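Wrist cam depth drops out on shiny tray, planner picks grasp from nowhere

Posted in Perception & Planning, 14 replies hidden, 2 shown

Oisín Keane
Hi all. Bin picking small wire harnesses out of a yellow plastic tray, two finger gripper, wrist camera. Segmentation is fine on the matt grey tray. On the yellow one the mask breaks up wherever the lights reflect, and the grasp planner (Etero, stock settings) then gives me a pose hanging in mid air or one that goes through the tray wall. Thin wires are worst, it loses them halfway along and treats the two halves as two parts.

Log says 2453 valid points on the harness with the grey tray, 849 on the yellow. Same harness, same height. Have tried turning exposure down, lost the black wire completely. Can't change the tray, the line people want yellow. Is this a camera problem or a planner problem? Need something working by the end of March.

Deolinda Figueiredo
Both, sorry. Had this at Flaswood last year with amber tubs.

Stop using one exposure. Take two, short and long, merge before segmentation. Our short was 1488 microseconds and the long was 2600, but yours will depend on your lights so don't copy blindly. Short one gets you the edges inside the glare, long one gets the dark insulation.

Then mask anything saturated as UNKNOWN, not as free space. Etero treats missing depth as free by default, thats why you get poses through the wall. There's a flag for it in the scene config, restart the node after or it does nothing. Lost a whole afternoon to that.

For the split wires: join segments if the ends line up in direction and colour. Don't join on distance alone or you'll link two harnesses.

And don't grasp on the wire at all if you can help it. Go for the splice or the twisted bit, stiffer and easier to find.
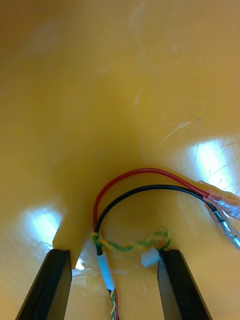

Jurkard Manipulation Software Group – Help Pages

Look at the right side, by the spade connectors. Tray goes nearly white under them, and one of the sleeves is clear, so your mask has very little to hold on to there. Red wire is easy, black one is fine in the middle. I'd seed from the pale sleeve over the splice, between the fingers, and grow outwards along red and black. Watch the thin yellow-green strand, it's half the colour of the tray and the colour filter will eat it. Also those scratches, a line detector will happily call them wires. Set a minimum width.

Kosmas Chrysikopoulos
just put a polariser on it

Oisín Keane
Flag was the mid-air one, ta. No more poses through the wall so far. Two exposures next, then I'll try seeding from teh splice. Kosmas, which one do you use?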